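Keeping Small Things Together: Bedroom and Bathroom Odds and Ends

Posted 28/11/2019

Most of the clutter in a bedroom is small. Clothes and books have a place to go, and when they are on the floor you can see them and pick them up. Hair ties, bobby pins, loose buttons, collar stays, earring backs and spare shoelaces are the things that go missing, and they get bought again and again while the old ones sit under the dresser.

These are the methods that have held up in our house. None of them cost much. Most use a container you already have.

Start by emptying, not by shopping

Before you buy any kind of organizer, go through the room and collect the small stuff in one place. Check coat pockets, the car cup holders, the windowsill over the bathroom sink, the bottom of the gym bag and the space between the mattress and the wall. Spread an old towel or blanket first so nothing rolls.

Do this in daylight. Dark elastics disappear on a dark rug, and a flashlight laid flat on the floor will show you the rest by their shadows. For anything under a heavy piece of furniture, tape the leg of an old pair of tights over the vacuum hose and run it along the baseboard. Small items stop at the fabric and you can pick them off.

When we did this in September we ended up with 38 hair ties, and we had a new pack on the shopping list.

Use shallow containers

A deep jar looks nice on a shelf, but everything you need is at the bottom of it. Small items should sit one layer deep. Good candidates are the lid of a shoebox, a baking pan you no longer cook with, a drawer insert or a plastic food container that has lost its lid. An inch or two of wall is plenty.

White or pale insides are easier to search than dark ones. If yours is dark, cut a piece of plain shelf paper to fit.
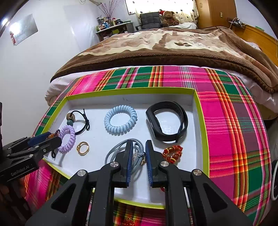
Sort by how often you use something. What you reach for every morning goes in the front, and what you wear twice a year goes somewhere else entirely. Sorting by color or size looks tidy for a week and then falls apart, so skip it unless you enjoy it.

Hair ties

Throw out any elastic that has gone slack, has a split in the covering or has a metal join that catches. They break hair and they will not get better.

Spiral coil ties that have stretched out can often be saved. Drop them in a bowl of very hot water for a minute or two, lift them out with a spoon and let them cool on a towel. Do not use the microwave. Coils with any metal or glued decoration should be left out of this.

Beaded ties tangle with each other. Keep them apart from the plain ones, or hook them over a carabiner. If the cord is sound but a knot is working loose, pull it snug and put a dot of clear nail polish on it. Let it dry overnight before you wear it.

Wash fabric ties in a mesh bag with the towels. Air dry them. The dryer is what kills the elastic.

Bobby pins and safety pins

A magnetic strip on the inside of the medicine cabinet door is still the best answer. We have the Femine strip, the short one, and it has stayed put through two bathrooms. Wipe the door with rubbing alcohol first and press the strip down firmly for a full minute.

Close safety pins before you put them away and string them on one large pin by size.

Buttons

Spare buttons come in tiny envelopes that all look the same. Write the garment on the envelope the day you bring it home ("gray wool coat, cuff") and keep the envelopes upright in a recipe box. A Pirkeck index box holds far more than you are likely to own.

Loose buttons with no known home go in a jar. This is the one case where a deep jar is fine.

Jewelry

Thread thin chains through a drinking straw and fasten the clasp on the outside. They will not knot. Keep earring pairs together by pushing them through a large flat button, backs on.

Silver tarnishes more slowly in a closed bag with a piece of plain white chalk. Change the chalk every few months. Keep pearls out of the bag and store them in soft cloth.

Under the bed

If you use the space under the bed, measure the clearance at the lowest point, usually the center rail. Ours is 11 inches at the side and a good deal less in the middle, and we found that out after buying the bins. Low bins with wheels are worth the extra money on carpet. Label the end that faces out.

Keeping it up

Pick one day a month and walk the house with an empty bowl. Anything small and out of place goes in the bowl, and the bowl gets emptied before dinner. It takes ten minutes once the first big clear-out is done.

If you have a cat, check behind the washing machine too.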